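Wednesday, November, chores bench

Kristýna asked me to write up where we are with the pantry tasks before the Qaisi people come back with their list. Short version: picking things up and putting them down is in fair shape, anything with a lid still isn't.

Camine policy, jar pick and place, both arms: 57 good out of 61. Three of the misses were the left arm closing too early and nudging the jar. The last one I stopped myself, it was heading for the table edge. I would let it set out a breakfast table if I was in the room.

Unscrewing is another story. Same policy, same jars, 48 tries, 4 lids off. The holding arm either squeezes too lightly and the whole jar turns, or grips hard and tips it. Maysoun thinks the demos are the problem. When we do it by hand we make the second twist with a small wrist move, and everyone does it differently. She wants one agreed way to do it, written down, and new demos from scratch.

So this afternoon was hand-held grippers again. Two jars on the tray, metal lids, white stuff in the left one and tan granules in the right.

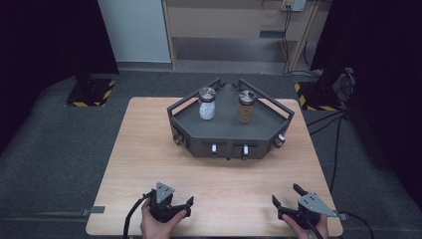

Left gripper holds, right gripper turns, quarter turn at a time, let go fully between turns. Lid goes down on the table flat side down. If you fumble it, keep going and mark the take, don't restart.

My hands were sore after about an hour. A person does this job in two seconds with bare fingers and doesn't think about it, so I'm not going to tell Qaisi we're close. Wiping and sorting, maybe next year. Opening jars in somebody's kitchen, no.

To do:
Retrain on the new takes only, keep the old set out of it.
Ask Hader for softer finger pads, second request.
Maysoun to check the Flusisis logs for dropped force readings.
Try a tight lid. All of ours have been easy so far.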